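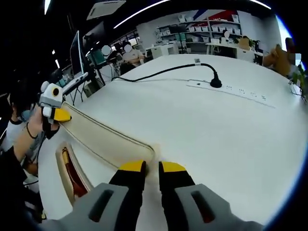
Item 1. Strap width, bag pattern 442. The meeting opened with the strap question held over from the previous session. Jolanta Kubiak reported that the Hener workroom has been cutting the shoulder strap to two different widths from the same pattern sheet, the difference coming from a seam allowance printed on one side only. The construction under discussion is the long padded band in cream fabric with stitched edges, as it lies over the beige pouch with the red lining. The stitched edge stays. The seam allowance will be printed on both sides of the piece and the old sheets withdrawn. Action: Kubiak.

Item 2. Padding. Two padding weights were compared. The heavier one holds its shape but pushes the edge stitching outward at the shoulder curve. The lighter one sews flat and compresses sooner under load. Modupe Idahosa asked for the load test to be repeated with the strap sewn to a finished bag. Agreed. No decision on weight until the repeat results are in. Action: Idahosa.

Item 3. Thread. Wotier has changed the cone size on the polyester thread and the new cones do not sit properly on the older stands. Adapters are available from the same supplier. The meeting agreed to order 30 adapters and to keep the remaining small cones for repair work. Thread color codes are unchanged.

Item 4. Lining cloth. The Ondia delivery came to 1145 meters against an order of the same length. Two rolls show a shade difference when laid side by side in daylight. They are to be used in separate cutting runs and marked on the roll end with the run number. Kubiak noted that the roll labels carry the lot number in small print under the fold and that cutters have been missing it. The lot number is to be copied by hand onto the rack card when a roll is put away. The question of a claim against the supplier was discussed. Idahosa considered the difference to be inside the agreed tolerance. No claim will be made.

Item 5. Needle log. Entries are incomplete for the late shift. A broken needle must be logged with all pieces taped to the page. Where a piece is missing, the bag goes into the hold bin and is not returned to the line until it has been through the detector. This is the existing rule and was restated without change.

Item 6. Ongart order. The customer has confirmed 400 bags for delivery in April, lined, with the padded strap. Cutting cannot begin before items 1 and 2 are closed. Idahosa asked whether the pouches could be cut ahead of the straps. Kubiak objected that the strap anchor position depends on the final strap width and that moved anchors would mean unpicking the side seam. The pouch bodies will wait. Linings may be cut now.

Item 7. Any other business. The steam table hose has been replaced. The spare key to the trim store is missing from the board and should be returned to the office.

Next meeting: to be called by Kubiak once the load test results are available.

Minutes taken by M. Idahosa. Circulated Sunday, February 1, 2026. Corrections in writing to the office.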